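Search this site Search Go

29 November 2024

We moved out of the Ruston apartment in the end. The lease was up and the new rent was more than I wanted to pay for a place with one window that opened. The house in Kirkegaard is smaller on paper, but it has a yard and a real pantry.

The move took 2 days. I packed 23 boxes of books and then got rid of 12 of them, which I should have done in the other order. The van cost $466 with gas. I would use the same company again – they were on time and didn't scratch the stairs.
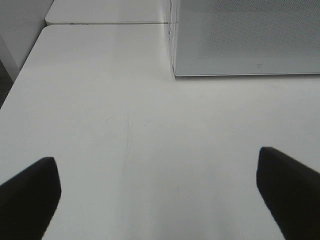

Two white tabletops, pushed together.

I've been thinking about desks a lot. For years I worked at the kitchen counter and my back hurt most evenings. In the new place I want the work stuff in its own room with the door shut by six. I haven't picked a chair yet. The one I liked at the store in Nondel had arms that wouldn't go under anything.

The internet gets hooked up next week, so posts will be short until then. The garden can wait until January, when I'll start on the fence. The gate sticks and the bottom hinge needs replacing first.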